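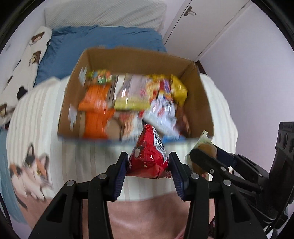 Bon, autant commencer par ce qui nous a pris le plus de temps et qui n'était même pas prévu dans le planning de départ : l'argent. Quand j'ai choisi ce sujet, je m'imaginais passer le semestre à régler des doigts de préhension et à trier des données. J'ai surtout appris à lire des devis (et à relancer des fournisseurs, ce qui est un métier).

Rapport d'étape, version du 2025-01-06

## Ce qu'on veut acheter, et pourquoi

Le projet porte sur la manipulation à deux mains d'emballages souples : saisir un sachet froissé, le tenir sans l'écraser, le placer dans un carton ou l'en sortir. Il nous faut donc 2 pinces tenues à la main, de quoi enregistrer ce qu'elles font, et un stock de pièces d'usure. Pas de bras robotisé cette année. J'en voulais un, évidemment, et j'ai même rempli une première demande avec un bras dedans, mais il suffisait de lire la ligne « maintenance annuelle » pour comprendre que ça ne passerait pas.

L'enveloppe accordée par le département est de 1000 euros. Gardez ce chiffre en tête, il revient.

## Les trois devis

J'ai contacté trois fournisseurs avec exactement la même liste, pour pouvoir comparer des choses comparables. Enfin, c'était l'idée !

**Prundness** vend la paire complète, montée, réglée, avec les patins déjà posés. C'est de loin la solution la plus confortable : on ouvre, on branche, on travaille. Total du devis : 1078 euros, port compris. Donc hors budget, de peu, mais hors budget quand même, et le service des achats ne connaît pas la notion de « de peu ».

**Havia** propose un kit à monter soi-même. Le prix rentre sans problème dans l'enveloppe, mais les patins ne sont pas inclus, la visserie non plus, et la documentation s'arrête à peu près au moment où l'on en aurait besoin. J'ai demandé si on pouvait acheter les doigts seuls en remplacement. Réponse : oui, sur commande, sans délai garanti.

**Değirmenci** ne fait que les pièces mécaniques (biellettes, axes, doigts), très bien usinées d'après les échantillons reçus. Pas d'électronique du tout. Intéressant comme source de rechange, moins comme fournisseur principal.

| Fournisseur | Formule | Patins | Pièces au détail | Dans l'enveloppe |
|---|---|---|---|---|
| Prundness | montée | oui | oui | non |
| Havia | kit | non | sur commande | oui |
| Değirmenci | mécanique seule | en option | oui | oui, mais incomplet |

## Ce que les essais ont changé dans la liste

Ma première liste était faite entièrement sur catalogue, et ça se voyait. Depuis, j'ai passé pas mal de temps à manipuler des paquets de snacks, et mes priorités ont bougé.

D'abord, les patins. Je les avais mis tout en bas, en « divers ». Grosse erreur : avec un film brillant et plissé, c'est la surface de contact qui décide de presque tout, et je préfère mille fois un patin strié à remplacer souvent qu'une pince plus puissante. J'ai donc inscrit 15 patins de rechange au budget. Ça paraît beaucoup, mais je compte les essais ratés, les modèles qu'on va coller de travers et ceux qu'on va perdre (il y en aura).

Ensuite, la deuxième pince. On m'a demandé à la soutenance intermédiaire si elle était vraiment indispensable, vu que la supprimer réglait d'un coup la question du prix. Je maintiens que oui. Tout l'intérêt du sujet est de coordonner les deux côtés, et avec une seule on refait simplement un projet qui existe déjà.

Enfin, les consommables. Les sachets, les gâteaux emballés, les cartons : ça ne coûte presque rien à l'unité, mais ça s'abîme, et un emballage chiffonné dix fois ne se comporte plus comme un neuf. J'avais complètement oublié cette ligne. Elle existe maintenant, et elle est prise sur le même budget que le reste.

## Le plan retenu

Je propose de partir sur le kit Havia, complété par des axes et un jeu de doigts Değirmenci. Le montage nous prendra du temps, je ne vais pas le cacher, mais on saura réparer nous-mêmes, et si une vis de pivot prend du jeu, on n'aura pas à renvoyer l'ensemble.

Pour le rangement et le transport, j'ai regardé une mallette Fokley. Très jolie, mousse prédécoupée, tout ce qu'on veut. Pour l'instant je la laisse en option, une caisse en plastique fera l'affaire.

Calendrier : commande dès validation, montage à réception, et campagne complète à boucler avant avril. Si Havia livre en retard, je réduis le nombre de types d'emballages testés et je garde le protocole tel quel.

## Points encore ouverts

- Qui paie les frais de port si on commande les pièces Değirmenci en deux fois ?
- Faut-il un devis séparé pour les consommables, ou une simple note de frais ?
- Prundness a évoqué une remise étudiante par téléphone. J'attends toujours la confirmation écrite, et si elle arrive avant la commande, je reprends le tableau depuis le début.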